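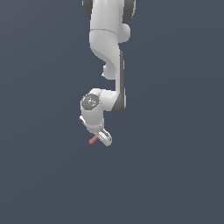 4. Travel distance and player retention

4.1 Data and definitions

The registration records cover all senior football players listed with clubs in the Drurano and Bamville leagues over six seasons. After duplicate entries were merged, 1668 players remained. A player was treated as retained if he appeared on a team sheet for the same club in at least one match of the following season. Players who moved to another club in either league were coded separately as transfers and do not count as retained. Those who left the region could not be told apart from those who stopped playing, and both groups are coded as exits.

Travel distance was measured by road from the player's listed home address to the club's ground. Post office boxes were replaced with the center of the town they belonged to. This introduces error for farm households, where the nearest town may be a long drive from the house. The error should bias the estimated effect toward zero, and we have made no correction for it.

Away travel was handled as a property of the club and season. The two leagues differ in this respect. Bamville clubs play most of their matches along a single highway, while the Drurano fixture includes the Teuber ground, which can be reached only by an unsealed road in the second half of the season. Matches moved from Teuber to a neutral ground were assigned the distance to the neutral ground.

4.2 Model

Retention was modeled with a discrete-time hazard, one record per player per season. The baseline hazard was left free to vary by season. Covariates were home distance, mean away distance, age at the start of the season, number of senior matches played, and a marker for players who also held a club office. A random intercept was included for each club. Home distance was entered as a step function with breaks at 30 and 50 kilometers, after a linear term was found to fit poorly at the upper end.

Takeda's earlier work on the same leagues used a single cutoff and pooled transfers with exits. We repeated her specification as a check. The sign of the distance term was the same in both versions, but the pooled version gave a smaller estimate, as would be expected if players with long drives tend to move to a closer club before giving up the game.

4.3 Results

Players living more than 50 kilometers from their home ground had a higher hazard of exit than those in the nearest band, and the difference held after adjustment for age and matches played. The middle band could not be separated from the nearest band. Mean away distance had no clear effect in Bamville. In Drurano it was associated with exit among players in their first two seasons only. Survival curves by distance band are given in the appendix (Figure 2).

The club intercepts varied widely. Ustus, which draws many of its players from outside the town, kept more of them than the model predicted in every season but the first. The club has run a shared bus to weeknight training throughout the period, and the effective cost of distance to its players is probably lower than the road measure suggests. Leaving Ustus out of the sample raised the estimate for the outer band and left the other terms nearly unchanged.

4.4 Limits of the registration data

Team sheets record who played and carry no information on who attended training. A player who trained through the preseason and was injured before the opening round is coded as an exit. Toshiko Takeda supplied injury notes for four Drurano clubs, and recoding these cases did not alter the findings. Comparable notes were not available for Bamville.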